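# Recording suture examples for the knot-tying model

Written for new operators on the Kevberg bench. Please read it before your first session.

**Before you start**

1. Fix the pad with the four corner clips and check that it does not slide.
2. Dim the room. The only light should come from the scope.
3. Open the Balleo recorder and choose the task name. Use `throw_single` or `throw_double`, never your own words.
4. Move both arms to the start pose and wait for the tone.

**Recording one example**

Press the left pedal, then begin. One example is one stitch, from first grasp of the thread until the tails are cut. Work at your normal speed. If the thread slips, continue and try again — the model needs to see how a person recovers. Only stop if an arm reports a fault.

Every example is saved with two views, and both must be sharp at the tips.
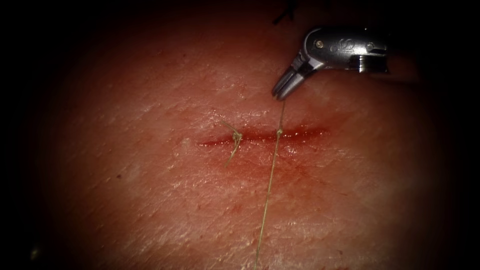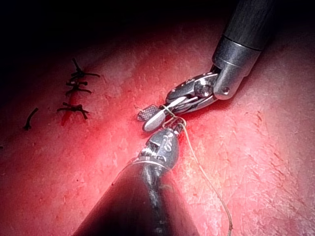
Press the right pedal to close the example. Give it a grade at once: `good`, `recovered` or `discard`. Hamdia Woldemariam reviews the grades every evening, and she cannot guess what you meant.

**How many we need**

The first training run used 499 examples and the policy often lost the thread on the second throw. Our goal for March is 2000. Of the last batch, 137 had no grade and could not be used.

**Common mistakes**

- Starting to move before the tone. The first seconds are then missing.
- Long pauses with closed jaws. Anything over 14 seconds is removed by the script.
- Changing the thread in the middle of an example. Close it first, then change.

If the two views are out of sync, write to Kiros Tekleab and keep the files where they are.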